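Ticket 396 - Hallway thermostat drops off wifi every night
Status: Open (again)
Site: Wilton house, ground floor
Equipment: Bachmann thermostat, Tridley router

Monday, 7:10 am
Thermostat shows offline in the app. House is 16 degrees Celsius. It is set to Celsius because that was the last thing it agreed to do before dropping off. Restarted it from the wall, came back at once.

Next morning
Offline again. Router log says the thermostat left at 2 am and made no attempt to rejoin. Every other device stayed on, including the printer, which has never stayed on for anybody.

Tried so far:
- new wifi password (now everything else is offline too)
- put old password back
- moved router to the top of the bookcase
- turned off band steering, whatever that was doing
- fixed address for the thermostat

Reply from Bachmann support
Please confirm the device is within range of the router. Please also try turning it off and on.

Response
It is one room away. It has been turned off and on more than the hall light.

Wednesday night
Stayed up to watch. At 2 am the router restarted itself. Found a scheduled reboot in the Tridley settings, on by default, two menus below "Advanced." The thermostat gives up after one failed try and sulks until morning. Disabled the schedule.

Next morning
Online. 20 degrees. Left ticket open out of superstition.

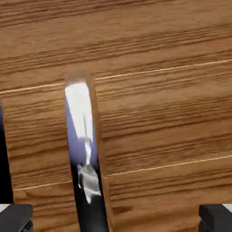
Attachment 1: wood surface with an opening in it, grain running left to right. Render.

Following week
Offline. A router update from the Kundevville server turned the scheduled reboot back on. Turned it off again. Asked Tridley if the setting could be made to stick and got a link to the page where the setting is.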